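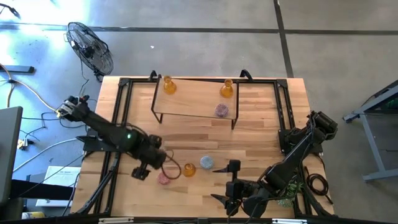 4.2 Shelf use and table surface in shared workrooms

The second part of the survey dealt with what people keep on a table when they are not using it. We asked this in all four buildings, but only Mastside and Allholm returned enough forms to be treated separately. The Cronin and Jundstead returns are pooled in what follows. In total 581 forms came back, of which 259 were from people who said they used a shared table at least once a week. The rest used one less often or had stopped using one, and their answers are taken up in Section 4.4.

Respondents were first asked whether their table had a raised shelf of any kind. Many tables in these buildings do not have a fixed shelf, and people have added a low one on legs, set toward the back of the top (the arrangement in Figure 3). We counted these as shelves for the purpose of the survey. Hanging rails and wall shelves were left out, even where they were within reach of a seated person, as they do not take up any part of the table.

Figure 3. Wooden butcher-block table with a low shelf at the back; small items on both levels.

Regular users with a shelf gave longer lists of stored items than those without one. This was expected. What we had not expected was that they also reported more items left on the tabletop itself. Earlier work on kitchen counters has tended to treat a shelf as a way of clearing the surface below it, and the forms from Mastside do not support that view. Several people there wrote that the shelf filled up first and that later items went in front of it. Others said that they kept the shelf for things they wanted to look at, such as bottles, stones or dried plants, and used the top for everything else.

The Allholm answers were different. Tables there are wiped down each evening by whoever closes the room, and anything on the top is moved to a cupboard by the door. Items on a shelf are left where they are. People learned this quickly, and the shelf came to serve as the only safe place to leave something overnight. One respondent described it as "the part that counts as mine." Another said she had bought a narrower jar so that it would stand behind the ones already there.

We also asked about glass. Containers with a narrow neck and a rounded body were named as the hardest to store, both for their width at the base and for the trouble of lifting them past other items. Most respondents put them at the back corners of a shelf if they had one. The reason given was usually fear of an elbow. Round objects were a smaller worry, although people whose floors slope mentioned them more often - the older rooms at Jundstead are known for this - and a few had glued a strip of wood along the front edge of the shelf to stop things from rolling off.

The depth of the shelf mattered more than its height. Where the shelf was deep, the back half tended to hold items that had not been touched in months, and respondents could not always say whose they were. Where it was shallow, everything on it could be seen at once and the lists were more accurate when checked against the table on a later visit. Arsalan Awan carried out these checks at 10 tables, all of them between lunch and the evening closing, when the rooms are quiet. The checks were done without moving anything, so items hidden behind others may have been missed.

Table material had less effect on the answers than we had supposed. Users of wooden tops did mention marks and rings, and some kept a cloth or a tray under wet items. Users of laminate tops mentioned these things less often but kept the same number of items out. Floor material was not asked about. In hindsight it should have been, as several people brought it up in the space for comments when describing things they had dropped.

Two limits on these results should be noted. The forms were handed out in January, when the rooms at Mastside are busier than in the rest of the year because the upstairs heating is poor. A summer round would probably show emptier shelves. The question on shelves also did not ask who had put the shelf there. A person who has carried a shelf in from home may feel differently about sharing it from a person who found it in place, and the comments from Cronin suggest that this is a frequent source of small disputes. We return to those comments in Section 5.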